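Housekeeping Skills, Level 1
Handout 4: Cloths, Containers and the Work Surface

Module tutor: Setsuko Higuchi
Practical supervision: Trí Quan

This handout accompanies the second practical session and should be read before students attend. It concerns the keeping of small cloths in open containers and the condition of the table on which they are sorted. 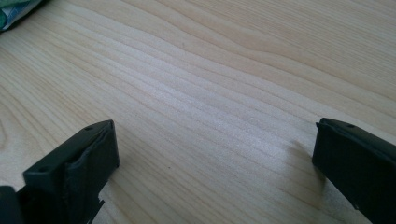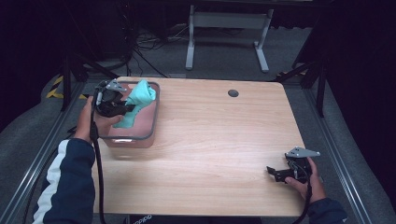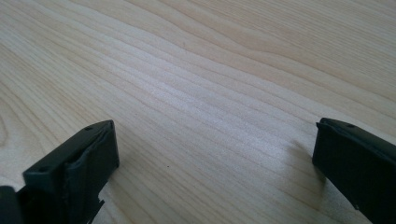 Figure 4. The pale wooden tabletop used for the exercise. The middle picture includes the clear container and the teal cloth.

4.1 The surface
Cloths are sorted on a clear table. Before work begins, the surface is to be wiped along the grain with a barely damp cloth and then dried. Students should lower their heads and look across the table towards the light, as small specks are easily missed from directly overhead. On pale wood the grain itself may be mistaken for a mark – a fingertip passed lightly over the area will normally settle the matter.

4.2 The container
A clear container is preferred for cloths in daily use. Its contents can be checked without lifting anything out, and a forgotten item is soon noticed. It is placed to one side of the table so that the remainder is left free for folding. Containers are washed at the end of each week and returned to the shelf only when fully dry.

4.3 Placing and folding
A cloth that has been dropped into a container in a bunch takes up more room than a folded one and may rise above the rim. In the first part of the exercise this is permitted. In the second part, each cloth is taken out, laid flat, folded in half twice and returned with the folded edge facing upwards. Damp cloths must not be put away under any circumstances; they are to be hung on the rail.

4.4 Timing and assessment
The practical part lasts 30 minutes. Marks are awarded out of 100, of which 30 are given for the preparation of the surface. Students who miss the session should apply to Priya Abernathy within seven days to arrange another.

Preparation for the next session
Read section 7 of the Dakside course book, on the storage of bed linen, and bring one clean cotton cloth from home.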